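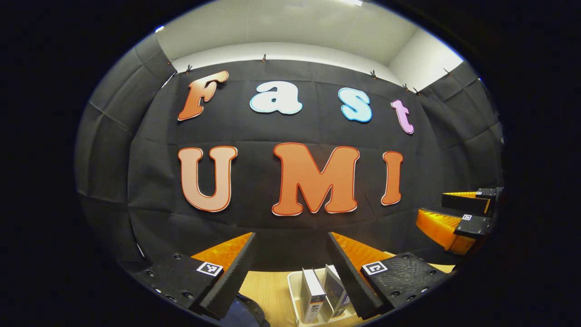
If you have ever put up a birthday banner with tape and found it on the floor the next morning, you will understand why I have come around to cloth and clips. A big piece of plain black fabric makes nearly any color of paper letter look cheerful, and it covers up a tired wall while it's at it.

Start with the fabric. Mine has lived folded in a drawer for years, so the creases are well and truly in there, and I do wish I had hung it over the shower rod the night before (a warm iron on the back works too, if you're patient). For holding it up, small black clips along the top hem are the thing. They disappear against the cloth, they don't leave holes, and you can slide them along until the sag is gone. I keep 24 of them in an old jam jar, which is plenty for one wall and a bit of wrap around the corner.

Now for the letters! Cut them from stiff paper and give each one a border in a second color — white is lovely on black, and it hides a wobbly scissor line. Make one word bigger than the other so there's something to read from across the room. I lay everything out on the floor first, then pin from the middle letter outward, with two pins hidden near the top of each. A letter that tilts a little looks friendly, so don't fuss.

When the party's over, take the letters down before the cloth and slip them flat into a big envelope. Roll the fabric around a cardboard tube this time — next year you'll be so glad you did.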